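Thursday, late, kitchen table

Today I was all day with the cards, and my eyes are tired of blue and gold. Olga called at eight in the morning to ask if the gift cards and the VIP cards were already sorted, and I had to tell her that I had not opened the box. She was not angry, but she was quiet for a moment, and with Olga the quiet is worse.

The event in Villanueva is in April and it looked far away until this week. Now it is close. Trinidad wants every guest to find a card in the envelope, light blue for the VIP guests and gold for the members, and she wants that the printing faces up when the envelope is opened. I said it is a small thing. She said that small things are what people remember when the dinner is late. Last year the dinner was 40 minutes late, so I did not argue.

I began with the gold ones. They slide a lot on a smooth surface, and if I make a pile higher than my thumb it falls to one side. So I stopped making piles and I put them flat, in rows, the blue cards behind and the gold ones in front, always with a little space between. In this way I see quickly if one is turned. It takes more room, but I make fewer mistakes. Hakim passed by with his coffee and told me that I was playing solitaire. I laughed - and then I lost my place and had to begin the row again.

After lunch I had a problem with the list. Visitación sent me 44 names for the blue cards, and the old list from Benito has two names more. One is a Mr. from Ulell who maybe is not coming, and the other one I can not read, because Benito writes like a doctor. I called him and he could not read it either. We decided to keep both cards apart until he asks at the office. I put them in my coat pocket and then I was afraid of forgetting them there, so now they are under the sugar bowl, where I will see them at breakfast.

What surprised me is that I liked the work. My hands were busy and my head was free, and I thought of my grandmother, who put her playing cards on the table every evening and always made the corners straight before she began. I did not understand it when I was a child. I believe I understand it now, a little.

Tomorrow the envelopes. The paper ones from Pruvari are too tight, and I must ask Trinidad if we can change them. Also buy bread, and call my sister before nine. 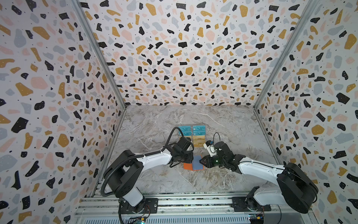 Which cards are for the members?

The gold ones are for the members, and the light blue ones are for the VIP guests.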